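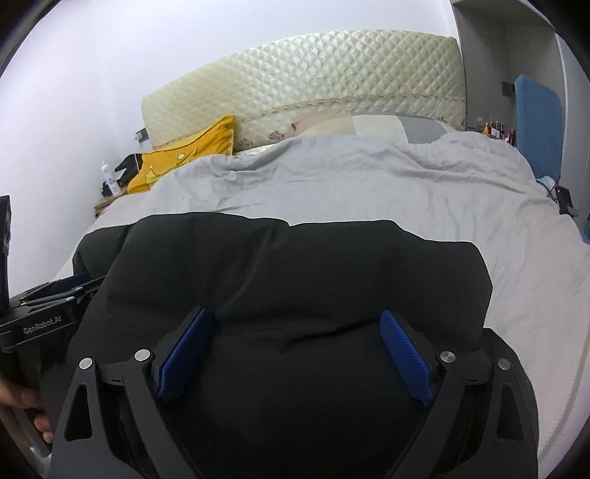 Fig. 14. Padded jacket laid flat before folding.

Section 2: Packing Padded Jackets in the Nusar Storage Bag

Use this section for quilted and padded jackets, vests and short coats. For bedding and pillows, go to Section 3. For leather, fur and waxed cotton, do not use the bag at all.

Before you start

Check the care label sewn inside the jacket. If it says "do not compress," hang the jacket in the Todamier garment cover.

Wash or air the jacket first. Body oil and food marks set over a few months in storage and are much harder to get out later. The jacket must be fully dry. Padding holds moisture long after the outer fabric feels dry, so leave it in a warm room overnight and press the thickest parts between your hands. If any part feels cool or lumpy, wait longer.

CAUTION: Do not store a damp jacket in a sealed bag. Mildew can form inside the padding and cannot be washed out.

Folding the jacket

1. Empty all pockets, including the inside pocket.

2. Close the main zipper and any snaps. Put the zipper pull under its flap if there is one.

3. Lay the jacket on a bed or a large clean table. Smooth it from the middle outward. Small wrinkles in the quilting do not matter.

4. Take off the hood if it is removable. If it is sewn on, fold it down flat over the chest.

5. Fold each sleeve straight across the body. Do not twist the sleeves.

6. Fold the bottom hem up to meet the collar. Long coats need a second fold.

7. Press down slowly with your forearms to let the air out. Do not kneel on the jacket.

Note: Jackets with a fur trim should have the trim removed and kept in a paper bag.

Filling and sealing the bag

1. Open the bag fully and stand it with the valve facing you.

2. Slide the jacket in, folded edge first. Keep it below the fill line.

3. Wipe the zip track with a dry cloth. Lint in the track is the usual cause of a slow leak.

4. Run the slider from one end to the other, then back again.

5. Open the valve cap and attach the Ryu hand pump. Pump until the bag is half its starting height, then stop.

6. Close the cap. Write the month on the label and put it in the label pocket.

CAUTION: Padding that is pressed completely flat may not recover. Half height is enough for all jackets.

CAUTION: Keep bags away from babies and small children. The bag is a suffocation hazard.

During storage

Keep the bag on a shelf or under a bed, away from heaters and direct sun. Do not stack boxes on it. If the bag has swollen back up, open it, clean the track and seal it again.

Jackets packed in spring should be out of the bag by December. Shake the jacket well, hang it on a wide hanger and leave it for a day before wearing. A tumble dryer on low with two clean tennis balls will help if the care label allows it.

Replacement sliders and valve caps are sold as Skosetti part 203.

Text for this section: Soo-ah Seok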